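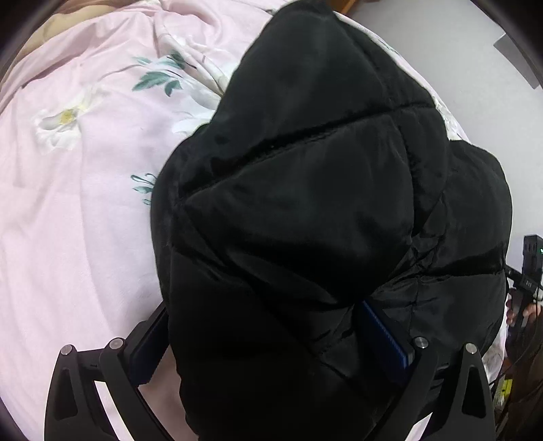 Subject: Re: [handheld-manip] Open day at Grendano, notes for those who couldn't come
Date: Dec 4, 2025

Hi all,

Answering Kerr's questions below, with a few things I left out of my first message. I went through my notes again last night, so this should be more complete.

Kerr wrote:
> Thanks for the write-up. Three things I'd like to know before we book
> the second visit. First, did they let visitors hold the grippers, or was
> it staff only? Second, you said the bedroom station was the slow one.
> Slow how? Third, is the Jitevport building still the place to go, or
> have they moved everything across the river? We have 20 people asking
> and I can't send them all to the wrong door.

1. Visitors could hold them. You sign a sheet at the desk, then one of the Sudico staff gives you a short talk, mostly on how to keep your wrist steady and how far to open the fingers. After that you get a turn at whichever station is free. They want you to use both hands, one gripper in each, for anything bigger than a towel. It took me a while to stop reaching in with my own fingers. The grips are fine for my hand size, but two people in our group said the trigger was a long stretch.

2. The bedroom station was slow because of the clothes. They have a made-up bed and a pile of things to fold on it, and the padded jackets are the hard ones. A T-shirt you can pinch anywhere near a corner and it mostly does what you want. With a black puffer coat I could not find the edges at all. The shell is smooth, the padding pushes the pads away, and dark fabric on dark fabric gives you very little to go by. What worked best for me was going in at a fold, pressing one pad down into it and closing slowly. Grabbing the puffy part in the middle did nothing useful.

The staff member running the station said a practiced person gets a jacket folded in 50 seconds. My best was 100, and that was with the sleeves left sticking out on one side. She was nice about it.

They record every attempt, good or bad, and they asked us not to start over if something slipped. Just pick it up again and carry on. Somebody asked if the bad ones get thrown away and the answer was no, they like having the recoveries in there. I would have liked more detail on how they label those, but the person who does that part was not in that day.

3. It is still the Jitevport building, side entrance, second floor. The front door is locked and the bell there rings in a different office. The Grendano sign is small and easy to miss. Parking is behind the building and was nearly full when we got there, so share cars if you can. The move across the river is planned but they had no date for it.

On group size: they took almost 40 of us in November and it was too many. There was a line at every station and the kitchen one closed early. With 20 you should be OK, but I would ask for two groups – one at the stations while the other gets the talk, then swap.

Other bits I forgot last time:

- Take off rings and watches. There is a tray for them at the desk.
- The talk has no slides. If you want notes, bring paper.
- The arm demo in the back room is the same fold task run on a fixed pair of arms. It did towels and pillowcases while we watched. No jackets. I asked, and they said maybe in the spring.
- Wear layers, the room with the bed was cold.

To book, write to the front desk at Sudico and put "open day" in the subject line. Mine was answered the next morning. If you plan to bring anyone under 18, say so in that first email, they need a different form.

I have one spare copy of the handout and can mail it to whoever wants it. First to write off-list gets it.

Chinyere Idahosa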